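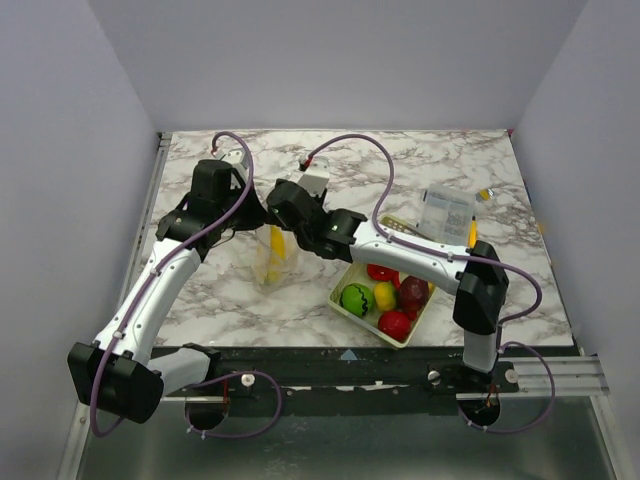

Workroom walk-through, Lukbridge building, ground floor
Done in June by Margarida Carvalho. Comments are mine and were typed up the same afternoon.

Marks used: OK, FIX, ASK. I have dropped "Satisfactory" from the form. Last year's sheet had it in every box, including the box for a door that wouldn't close.

1. Exits and walkways

1.1 Main door opens fully and closes by itself. OK
Tried it five times. It closed five times.

1.2 Back door opens without a key from inside. FIX
It opens if you lift the handle and lean on it. I was told "everyone knows the trick." Visitors don't, and a trick is a poor thing to need in smoke. New latch, please.

1.3 Walkways clear. ASK
Clear when I came through at 2:30. My visit was on the calendar for two weeks, so I don't give this much weight. I'll come by again without a calendar entry.

1.4 Exit signs lit. OK
The one by the stairs is dim but can be read from the far end of the hall.

2. Fire

2.1 Extinguishers in place, gauge in the green. OK for all but one
The one near the sink hangs behind the coat rack. Move the coats.

2.2 Extinguisher tags signed. ASK
Signed, yes. All the initials are in the same pen and the same slant, for months that were supposedly checked by different people. Who did these, and when?

2.3 Smoke alarm test. OK
Pressed the button. Loud enough in the hall, faint in the storeroom with the door shut. Stundano quoted us for a second unit in there. I'd get another quote before saying yes to theirs.

3. Electrical

3.1 Cords free of cuts and tape. FIX
Two taped cords on the fans. Throw them out. Taping over the tape was not a repair.

3.2 Power strips not plugged into other power strips. FIX
Found under the long desk. Same place as last time, and last time's sheet says "corrected."

3.3 Panel door closes, breakers labeled. ASK
Number 11 is labeled "misc." What does it feed?

4. Storage

4.1 Shelves fixed to the wall. OK
Pulled on each one. The posted limit is 200 pounds per shelf. I can't find where that figure came from. Plimano sold us the shelves and should have it in writing.

4.2 Heavy items stored low. FIX
Paper boxes are on the top shelf again, with a step stool that wobbles. Bring the boxes down and get rid of the stool.

4.3 Cleaning products in labeled bottles. FIX
One spray bottle has "blue stuff" written on it. The stuff was blue. Emptied and tossed.

5. First aid

5.1 Kit stocked and in date. FIX
Plenty of bandages, no gloves, eye wash expired.

5.2 Emergency numbers posted. ASK
Posted by the phone that was taken out. Pick a wall people still look at.

6. Air and comfort

6.1 Room temperature. ASK
Wall display said 81. Building office says the display reads high. Maybe so, but the people at the desks had their sleeves rolled up. I'll bring my own thermometer next time.

6.2 Vents open and free of dust. OK
Cleaned lately, by the look of the ladder marks on the carpet.

Follow-up
FIX items are due before the next walk-through. Send me a photo of each one when it's done. "Corrected" by itself won't close an item any more. ASK items need a name and an answer, by email, to Carvalho at the front office.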